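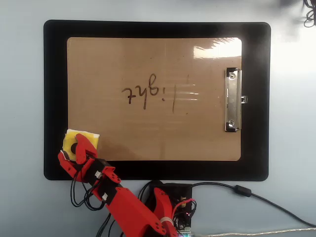
Home | Kits | Downloads | Data Cards | Support

# Vomum Writing and Wiping Kit: Data Card and README

Revision date: 9/30/20
Maintained by: Omotberg, Product Documentation

## 1. Scope

This document covers the Vomum Writing and Wiping Kit and the demonstration data supplied with it. It is intended for teaching laboratories, training centers, and independent developers who have purchased the kit or are considering a purchase. It replaces the short README that shipped with the first production run.

The kit is sold as an add-on for small tabletop arms with a two-finger gripper. The arm itself is not included. Customers who need an arm should refer to the compatibility list in Section 4 before ordering.

## 2. Task Description

The kit supports two related tasks on a flat board. In the first, the arm writes a short lowercase word on the board with a marker. In the second, the arm holds a sponge block and passes it over the written area. The tasks may be run separately or one after the other.

The board lies flat on the table in landscape orientation, within reach of the arm. A standard clipboard with a smooth panel is acceptable. The metal clip should be on a short side, away from the arm, so that the gripper does not strike it during a long stroke. Words are oriented for a reader seated on the far side of the board and will therefore appear upside down from the arm's side in most recordings. Users training a text reader on these recordings should rotate the frames first.

The word list contains 15 words, each between three and six letters. "Light" is included as the reference word for setup checks, as it combines tall strokes, a descender, and a crossbar.

## 3. Package Contents

- Sponge block with center hole, yellow
- Marker holder insert, black
- Word list and stroke files
- Download code for the demonstration set
- Printed setup sheet

Markers are not supplied. Replacement sponge blocks are available through Dobre, our parts distributor, under the same order number as the kit.

## 4. Compatibility

The kit has been tested with the Gruna tabletop arm and with several 3D-printed arms built from hobby servo motors. Omotberg does not certify customer-built arms. A customer-built arm will generally be suitable if it meets the following conditions:

- The gripper opens wide enough to take the sponge block without crushing it.
- The wrist can hold the block level while the arm is extended.
- Position readings are available from every joint.
- Wires near the wrist are long enough for full rotation.

Loose wires at the gripper may drag across the board and smear fresh writing. They should be tied back along the arm segments where possible, with enough slack left at each joint.

## 5. Demonstration Set

The supplied set holds 479 demonstrations recorded by trained operators at our own facility. Each demonstration includes joint positions, gripper state, and overhead video. A plain text label gives the task, the word, and the operator's assessment of the result.

Demonstrations are divided into a training portion and a held-out portion. The held-out portion consists entirely of words absent from the training portion. Users who publish results are asked to state which portion was used.

Failed attempts have been kept and are labeled as such. They include dropped blocks, strokes that left the panel, and wiping passes that missed part of a word. Demonstrations stopped by an equipment fault were removed before release.

Operators were told to work at a steady pace and to avoid correcting a stroke once it had begun. Small variations in line thickness and letter shape are to be expected.

## 6. Setup

1. Fasten the arm to the table according to the manufacturer's instructions.
2. Place the board and mark its corners on the table with removable tape.
3. Route the power and data cables away from the board.
4. Run the corner check. The gripper should visit all four corners of the panel.
5. Write the reference word and compare it with the printed setup sheet.
6. Place the block in the gripper and run one wiping pass at low speed.

Keep the control module clear of the arm's path. Do not reach over the board while the motors are powered.

The default speed setting is 800. Units depend on the servo controller in use, and customers should confirm the value against their controller's manual before the first run. Arms other than the Gruna should begin at a lower setting.

## 7. Known Limitations

Glare. Overhead lighting produces bright patches and streaks on smooth panels. These can hide thin strokes or be mistaken for them. The demonstration set was recorded under fixed room lighting and includes such reflections. No correction has been applied to the video.

Occlusion. The gripper and the block cover part of the panel during wiping. Users should judge results only after the arm has returned to its rest position.

Surface wear. Cardboard-colored and uncoated panels show scuff marks and may hold ink. The kit does not guarantee full removal of writing from such panels. A coated panel is recommended for repeated use.

Language. All words are in English and use lowercase letters only.

## 8. Terms of Use

The demonstration set may be used for teaching, research, and product evaluation. It may not be resold or redistributed in full. Short excerpts may be shown in publications with credit to Omotberg. The stroke files may be modified freely.

The kit is not intended for use by children without supervision, nor for use in food preparation or medical settings.

## 9. Revision Notes

- Compatibility conditions rewritten.
- Glare added to known limitations.
- Held-out portion redefined by word. The earlier division was by operator.
- Labels corrected in 11 demonstrations.

The next revision is planned for December and will add uppercase stroke files. Registered customers will receive it without charge.

## 10. Support

Questions on setup or licensing should be sent through the support form. Please include the kit order number, the arm model, and the text output of the corner check. Parts orders should be directed to Dobre.

This site uses cookies to remember your download preferences. Accept | Manage settings

© 2020 Omotberg. All rights reserved. | Contact | Back to top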